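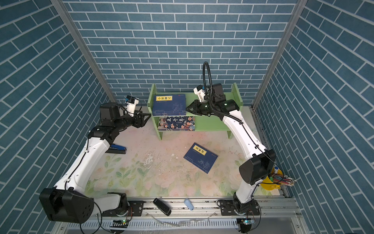

Mared Rosser: Before anyone touches the calibration again, check whether the right arm's wrist cable is pulling. We had the same offset on the Jeswood cell in April and lost a shift to recalibrating a camera that was fine.

**Ticket 1180 – shelf cell, right arm stops short of target**
Opened by: Lucyna Marciniak
Date: June 26, 2018
Status: closed, follow-up open

**Fault**
On approach to the upper shelf the right gripper settles 8 mm to the right of the commanded position. Left arm is on target. No joint errors in the controller log. Board LED green at both bases.

**Log**

- Restarted the right arm controller. No change.
- Jogged the wrist by hand control with the upper arm parked. Offset is small near the front rail and grows with reach toward the shelf.
- Checked the base mount bolts on the extrusion. All tight. Witness marks line up.
- Per Mared's note, released the gooseneck cable from its tie behind the wrist and repeated the approach. Offset dropped to roughly 3 mm. So the cable is part of it, but there is more.
- Checked the wrist camera bracket. One screw had backed out and the bracket could be rocked with a finger. Removed it, cleaned the thread, refitted with medium threadlocker.
- Re-ran hand-eye calibration on the right arm only. Left arm values untouched.
- Ran the shelf approach 3 times. Gripper on target each time.

**Cable routing**
New tie point is one hand's width further back on the upper arm. Leave the loop above the wrist slack at full reach – if it goes straight, the tie is too far back. Do not tie to the thin cable along the arm edge.

**Open items**

1. Siwan Cadwaladr to add the bracket screws to the monthly check, both arms.
2. Spare gooseneck on order from Fomix. Fit only if the offset returns.
3. Old calibration file kept in the cell folder with the suffix "pre1180".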